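Right, I promised a few of you I'd write up the Prorkance tribute night properly, so settle in with a cuppa, because I do go on a bit (you know this by now).

For anyone new here: Prorkance are the band who do the whole Vasylenko catalogue, start to finish, with the brass and the big coats and everything. I've followed them since they were playing the back room at the Pratis, and I still get butterflies when the lights drop.
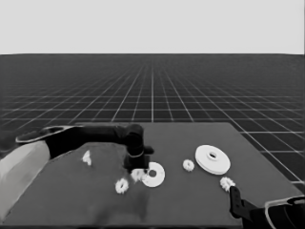
Rurkodgate, 2025-03-23

Home now, ears ringing, still in my coat. Doors were meant to be at seven and it was nearer half past, but the queue was in such a good mood that I hardly minded. A lovely couple behind me had seen the real Vasylenko on the farewell tour and were comparing notes all the way to the bar!

They opened with the slow one, which was brave. You could feel people wondering whether to sit or stand, and then the trumpets came in and that settled it, the whole stalls got up together.
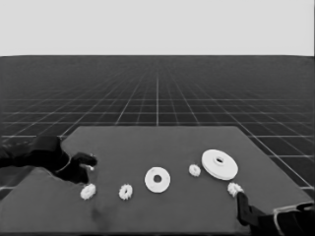
And the singer has finally stopped trying to do the accent between songs, thank goodness. She just chats in her own voice now and saves the impression for the singing, and it's so much warmer for it. She told us it was show number 2175, and she still sounded pleased to be there.

The second half was where it really took off, mind you. Nine songs without a break, including two I've never heard them play live. I did think the drums were a touch loud under the ballads, at least from where I was, up on the left of the balcony.

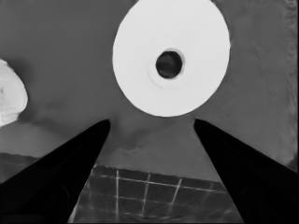
Thandeka Mtshali has just replied to say the drums were fine downstairs and it's the balcony that's the trouble, it's been boomy up there ever since they changed the speakers. Row F next time, she reckons, and bring a cushion. Noted, Thandeka, thank you!

As for getting home, do leave before the second encore if you need the last bus. I didn't, and I don't regret it, but it was a long old walk up the hill in those shoes.

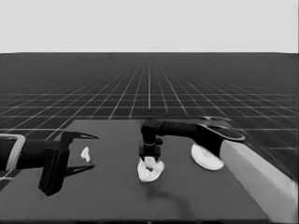
Table and floor grid, grey sky behind.

They're off to a much bigger hall next, 3000 seats, and I hope they keep the chatty bits in because that's half the pleasure. Tickets are on sale at the Pratis box office as well as online, and the ladies on the desk will let you choose your seat if you ask nicely. I'm going again, obviously. Shout if you'd like to share a lift!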